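Workplace Organisation, Unit 7: Small things at the bench
Handout for participants. Text by Etelka Erdős, exercises by Henrik Diekmann.

In the last unit we spoke about shelves and big storage. Now we come to the bench itself, and to the question where the small things shall live while we work. I have seen many workshops in which the shelves are labelled very nicely and the bench is a heap. The reason is usually simple. The shelf has places and the bench has none.

7.1 Basket by kind or basket by job

There are two ways to fill a basket. By kind means that all hand tools go together, all cans go together, and so on. By job means that everything for one task is in one basket, also when the things are very different from each other. Beginners like to mix the two ways, and then the same pliers can have two correct homes. Please choose one way for each bench and write it down before you start sorting.
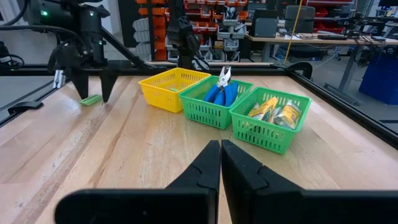 For the exercises in this unit we sort by kind. A basket for a bench should be low enough that you can see over the rim when you sit, and it should have openings in the walls, so that you notice what is left at the bottom. Closed boxes are good for the shelf, where dust is a problem. On the bench they only hide things.

Colour is a help, but a weak one. If two baskets have the same colour, their position must do the work, and for this the row must always stay in the same order. Rüdiger Ostermann teaches his groups at Ladunow to put a strip of tape on the table along the front of the row. I find this a good habit – it costs nothing, and after cleaning the table everybody knows where the baskets belong.

7.2 One thing in the hand

Take one thing, decide, put it down, take the next. People in a hurry take three things in one hand and then need a free place to put two of them back, and this free place becomes the new heap. 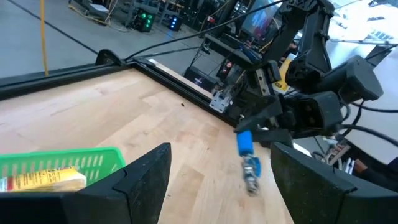 The order of sorting is also worth a thought. I recommend to begin with the tools and to finish with packages and other light things. A tool with a blue handle is easy to find on a pale wooden table, so the eye goes there first anyway. A package like the yellow one in the green basket, with its small print, takes longer, because you may want to read it before you decide. If you cannot decide, put it to one side and go on. Do not stop the whole work for one package.

Exercise A (in pairs, 12 minutes)
Clear one bench by kind with three baskets. One person sorts, the other writes down each moment of doubt. Then change the roles.

7.3 Tools with two handles

Pliers, strippers and cutters are difficult guests. If they lie on the table they open and take more room than you planned. In a small basket they can stand with the jaws up, which saves space, but then you must reach over the metal to take them.
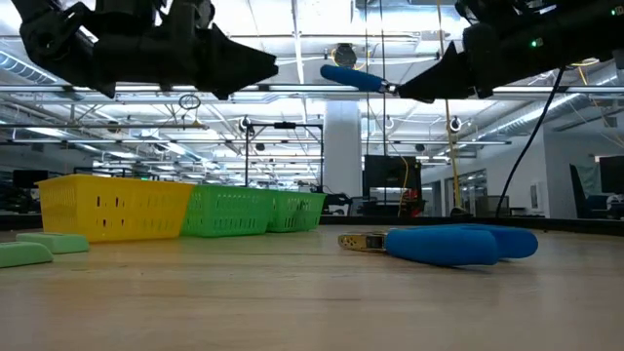 My advice is to put them in with the handles up when the basket is deep enough, and to lay them flat in a tray when it is not. Keep not more than five in one basket. With more, the handles hook into each other and you pull out two when you want one.

Exercise B (alone, at home or at work)
Choose one drawer or one bench. Write which things have no place at all. Bring the list to the next meeting, we will compare with the list from Kai Grube's group.

Questions about the exercises please to Henrik.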